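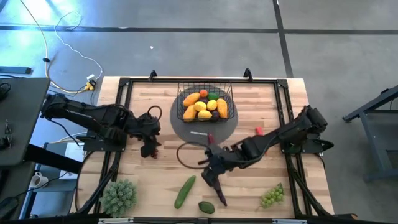 Home Ask Topics Wood & Worktops Log in

Oiled worktop gone sticky, can I save it?

Rocío Cuervo

Hi all. Put a second coat of oil on my butcher block worktop and it's tacky. Not wet exactly, just grabs at your sleeve. First coat was fine, soaked straight in. Second one I slapped on late in the evening and went to bed. That was 4 days ago. Windows open most of the day but it's December and the kitchen is freezing.

Oil is Grelora, the clear one. Tin says recoat next day, which I did. Worktop came from Vasić, cost me 489 fitted so I really don't want to sand it down to nothing. Do I wait? More oil? Also there's a white ring by the kettle now, don't know if that's the same problem or a different one.

Need it usable by the time my mother in law gets here. Thanks

3 comments Share

Sorin Stan

Too much oil, not wiped off. Very common. The wood takes what it wants and the rest sits on top going gummy, and a cold room makes it worse.

Don't put more on over it. Get white spirit on a lint free cloth, rub with the grain, change the cloth often. You'll feel it go from draggy to smooth. If bits won't shift use a grey scouring pad with the white spirit, light pressure. Windows open, hob off, no flames anywhere near.

Then leave it overnight with some heat in the room. If it looks patchy do one very thin coat - a tablespoon goes further than you'd think - wait 20 minutes and wipe it ALL off with a dry cloth. Then wipe it again.

The rags: lay them out flat outside to dry, or put them in a bucket of water. Don't ball them up in the bin, oily rags can heat up by themselves and catch fire. Happened to a neighbour's shed in Tilville.

White ring is probably damp from the kettle, seperate thing. Sort the sticky first, then fine sandpaper on the ring, with the grain, and dab of oil.

17 found this helpful Share

Kausar Rajput

just leave it, mine went off by itself in the end. took 2 weeks mind

1 found this helpful Share

Eleni Grgić

Agree with Sorin, wouldn't wait. Mine stayed tacky till I cleaned it off and by then it had toast crumbs set in it. Check the tin for what they say to clean up with, some brands want thier own thinner. And do a test patch at the back where the bread bin goes.

Put a trivet or a board under the kettle too, otherwise the ring comes back.

6 found this helpful Share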